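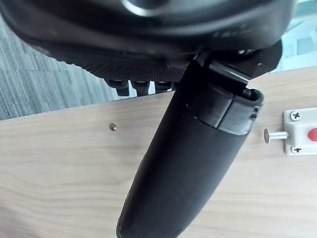

Black cylinder with a segmented end cap, light woodgrain behind.

MIMECK OPENS ITS ODDS AND ENDS ROOM IN KOMWOOD

Wed 4 January

Anyone who has ever stood in the garage with a perfectly good cap, tube, handle or bracket in one hand and no idea in the world what it came off will be pleased to hear that household storage and repair shop Mimeck is opening a whole room for exactly that sort of thing, upstairs at its Komwood store on Dimitrov Street.

The Odds and Ends Room takes in the loose parts of ordinary household goods — flask lids, torch ends, broom fittings, drawer runners, chair feet, the little rubber bits that live at the bottom of the kitchen drawer — and sorts them, labels them and puts them out on open shelves where people can come and have a proper rummage. There are 529 labelled tubs in the room for opening day, arranged by shape first and then by size. Colour comes last, although the black plastic pieces ended up with a wall of their own anyway, there being so many of them.

"We started off sorting by what each thing was for, and we got as far as morning tea on the first day," said store manager Ingrid Gallagher. "Half the time you simply don't know what you're holding. But you can always say that it's round, or that it's got a lip on it, or that the end is made up of sections, and when a customer comes in looking for the same thing, well, that's how they describe it too. So we went with that, and it's been lovely to watch people walk straight to the right shelf."

The room was fitted out over the spring by Zlatko Trajkovski and Ankica Todorova of local joinery Bratari, who also built the long sorting bench under the window. The bench has a raised edge along the front to stop things rolling off, an addition Ms Todorova insisted on after a morning spent chasing curtain rod ends across the floor.

Visitors are welcome to bring in parts of their own. Up to 15 pieces can be dropped off at a time, clean and dry please, in a bag or a shoebox, and the staff will go through them with you if you have a few minutes to spare. Anything taken from the tubs is $8 a bag, whatever you manage to fit in, and single pieces are free if you bring along the item they belong to. Batteries, glass, blades and anything that has held chemicals can't be accepted, sorry.

Aisyah Ismail has looked after the intake since the collection began last April, and in that time has written out 435 of the labels by hand.

"My favourites are the cylinders," Ms Ismail said. "People bring them in by the armful. Could be a handle, could be a bit of a tent, could be anything, and then somebody's nan has one look and says, oh, I've got the other half of that at home! I do hope she comes back with it."

A monthly sorting evening will run alongside the room, hosted by Kianoush Yazdani, with tea and biscuits laid on. No experience is needed and children are very welcome with an adult, though the smaller tubs will be kept up high.

The Odds and Ends Room is open during normal store hours. There is a lift at the rear entrance, and parking behind the building.

Media enquiries: Ingrid Gallagher, Mimeck Komwood. Interviews and visits to the room can be arranged through the store's front counter.

ENDS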